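The Round Table at Hellness
19 Jun 2021

1. Morning

I got the room! Five flights up, a brick wall the color of old flowerpots, and a key that only turns if you lift the door a little. The agency on Brzozowska wanted 838 a month and I talked them down to 775, which I will be bragging about until I'm ninety.

The plan was simple. Clear the round table by noon, plug in, and write the first chapter of Tavusia, the novel I've been carrying in my head since college (there are dragons, but polite ones). 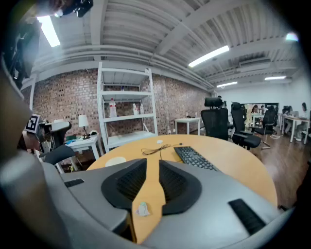 2. Noon

So the keyboard was out, lying crooked on that lovely warm wood, and I couldn't bring myself to straighten it. It looked ready to run! I coiled up the thin black cable, then dragged the office chair over to the lamp, then dragged it back. I moved the bottles on the white shelves down one, and up again, the red cap on the left where it had looked so cheerful.

3. Evening

The light came in low and the bricks went pink, and I finally sat down and typed three words. "Ornaris woke hungry." Oh, I loved her already! I read it out loud to the shelves, got up to make toast for both of us, and came back with butter on my thumbs and the whole second sentence.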